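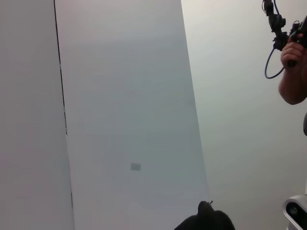

시연 중 손목 카메라 화면. 오른쪽 위가 조작자의 손과 컨트롤러.

통합검색 검색어를 입력하세요

산업자동화 > 현장·견학 후기
Ackroyd 공개일 다녀왔습니다 (원격조작 시연 위주)
글쓴이 Sorin Popescu | 2020년 11월 22일 | 조회 1,383

Groltville에 있는 Ackroyd 작업장 공개일에 다녀와서 정리합니다. 참가자를 4명씩 나눠 조별로 돌았고, 조당 시연 시간은 13분이었습니다. 8월 공개일 때보다 설명은 줄고 시연 비중이 늘었습니다.

조작자가 손에 쥐는 컨트롤러로 팔을 움직이는 방식입니다. 위쪽에 브래킷과 관절이 여러 개 붙은 검은색 장치이고 케이블이 늘어져 있습니다. 무선은 아직 계획이 없다고 합니다. 작업은 세워 둔 판 앞에서 그리퍼 자세를 맞추는 것이었습니다. 제어 소프트웨어는 Preveck이고, 지연은 대략 300ms라고 안내받았습니다. 직접 재 보지는 못했습니다.

Dennis Naylor
300이면 접촉 작업은 어렵습니다. 판에 닿는 순간 조작자가 알아차릴 때는 이미 밀고 있는 상태입니다. 힘 제한은 따로 걸려 있던가요?

Sorin Popescu
질문했는데 "있다"는 답만 들었습니다. 값은 공개하지 않았습니다.

Pauline Tindall
저는 다른 조였는데 그 수치는 영상 지연이라고 들었습니다. 팔 추종 지연은 별개이고 훨씬 짧다고 했습니다. 본문 표현은 고치시는 게 맞을 것 같습니다.

Sorin Popescu
저희 조에서는 구분 없이 말했습니다. 자료집에도 한 줄뿐이라 어느 쪽인지 확정을 못 하겠네요. 본문은 그대로 두고 이 댓글로 갈음합니다.

Clive Hollis
지연보다 시야가 문제 아닌가요. 첨부 화면을 보면 아래 가운데가 그리퍼에 가려 있고 초점도 안 맞습니다. 손목 카메라 하나로 판 모서리를 맞추라는 건 무리입니다.

Bradley Whitlock
그리퍼가 화면에 들어와야 상대 위치를 잡습니다. 가림은 감수하는 게 일반적이고요. 오른쪽 아래에 렌즈 달린 흰색 부품도 보이는데, 다른 팔의 카메라라면 그쪽 시점을 같이 쓰면 됩니다.

Clive Hollis
같이 쓰는지가 확인이 안 됐으니 하는 말입니다. 그리고 배경이 흰 벽에 옅은 회색 판이라 경계 대비가 낮습니다. 판 오른쪽 모서리는 사람 눈으로도 흐릿합니다.

Dennis Naylor
대비 건은 동의합니다. 판에 있는 작은 회색 사각형은 마커인가요?

Sorin Popescu
설명이 없었습니다. 라벨인지 테이프인지도 모르겠습니다.

Pauline Tindall
Zastach 쪽 시연도 보신 분 계신가요? 같은 건물 2층이었는데 시간이 겹쳐서 못 갔습니다.

Bradley Whitlock
봤습니다. 컨베이어 분류라 이 글과는 주제가 달라서 따로 올리겠습니다. Preveck 지연 항목은 담당자에게 메일로 문의해 뒀고, 답이 오면 여기에 붙이겠습니다.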